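Unit 6: Working with Makers on Small-Batch Home Fragrance Lines

Course handout. Read before the workshop session and bring your costing sheet.

6.1 Scope

This unit covers the relationship between a small retailer and a workshop that makes reed diffusers, room sprays and wax melts under the retailer's label. It deals with the brief, sampling, the price per unit, reorders and the record of changes. Labeling law is in Unit 8 and is mentioned only where it affects the order form.

The running case is Flidine, a home goods shop with a single location and a modest online store. Its maker is Sistham, a workshop that blends and fills reed diffusers to order. The line itself is sold under the name Varela.

6.2 Terms

Base: the liquid that carries the fragrance. In a reed diffuser it controls how fast the product evaporates.

Load: the share of fragrance oil in the finished product, given by weight. Makers sometimes quote it by volume. Ask which one is meant and write it on the sheet.

Throw: how far and how strongly the scent carries in a room. There is no agreed unit. Any claim about throw should name the room size and the number of reeds used.

Batch: everything filled from one mix. Two mixes made on the same day to the same recipe are two batches.

Retained sample: a sealed unit from each batch, kept by the maker or the retailer for later comparison.

6.3 The brief

A brief to a maker should fit on one page. Flidine's first brief ran to four and spent most of that length on mood words: "coastal," "slow," "linen morning." Sistham answered with a list of questions, all of them practical. The second brief gave the following:

Vessel volume and neck width
Target retail price
Number and length of reeds
Two existing scents the buyer liked and one she did not
Where the product would be displayed
Date needed on the shelf

The disliked scent was the most useful item. It ruled out a whole group of sweet notes in one line. Mood words can stay in the brief, but they belong at the end.

Display location matters more than new buyers expect. A diffuser shown near a door or a heating vent will lose liquid faster than the maker's figures suggest, and the tester will be empty before the stock is sold.

6.4 Sampling

Sistham sent 14 samples over the course of development. All were the same size and were marked with codes only. Flidine's staff tested them under the rules below, which you should copy for the assignment.

Test one sample per room.
Leave the reeds in place for a full day before the first note.
Do not flip the reeds during the test.
Write notes before speaking to anyone else who has smelled the sample.
Weigh the vessel at the start and again at the end of each week.

The weighing step gives an evaporation rate, from which the likely life of the product can be worked out. Divide the starting weight of the liquid by the average weekly loss. The result is a little short of the true life, as the rate tends to fall once the reeds begin to clog. If the packaging is going to state a life in weeks, use the lower figure.

Two samples were close in the final round. Flidine chose the one with the lower load. It was weaker on first opening and steadier over the following weeks - a common pattern, and a reason not to judge on the first sniff.

6.5 Costing

The first order was for 681 units. Enter each of these lines separately on your sheet:

Fragrance oil
Base
Vessel, collar and stopper
Reeds
Label and carton
Filling labor
Breakage allowance
Freight to the shop

Students tend to merge filling labor with materials. Keep it apart. Materials usually get cheaper with volume, while hand filling hardly does, so a merged figure will give you a false price for the second order.

In the running case, packaging came to 35 percent of the unit cost. Check your own figure against this one. A much higher share usually means the carton has been overspecified. A much lower one may mean the breakage allowance is missing or has been entered under freight.

Tester units are a retail cost. Do not ask the maker to absorb them without saying so in the order.

6.6 Reorders and drift

Drift is the slow change in a product over several batches. It may come from a new supplier of base, a natural oil from a different harvest, or a change in reed stock. Each change may be too small to notice alone. Compare every new batch with the first retained sample as well as the most recent one. Comparing only with the last batch will hide drift.

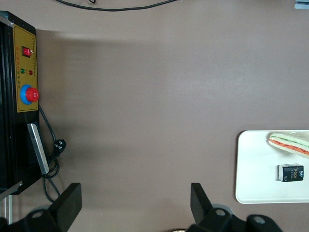 Poppy Bickerstaff disagreed with part of this when the notes were first circulated. Her view was that a retained sample changes in storage too, even sealed and kept dark, and that after a year the comparison says as much about the sample as about the new batch. She would keep the weekly weight records and the maker's mixing sheet as the main evidence, and use the retained sample as a rough check.

The point is fair for citrus and other light notes, which fade first. For heavier woods and resins the sample holds up better. On the assignment, state which kind of scent you are dealing with and choose your method to suit.

6.7 Change record

Sistham and Flidine keep a shared log called Flurkine. Each entry holds the batch number, what changed, who approved it and the remaining stock of the old version. Approval has to come before filling. An entry made after filling is a notice and should be marked as one.

6.8 Assignment

Prepare a one-page brief for a room spray, with a costing sheet for a first order of a size you can defend. Add a short note on how you would detect drift by the third batch. Due at the end of June. Handwritten costing sheets are accepted if the columns are labeled.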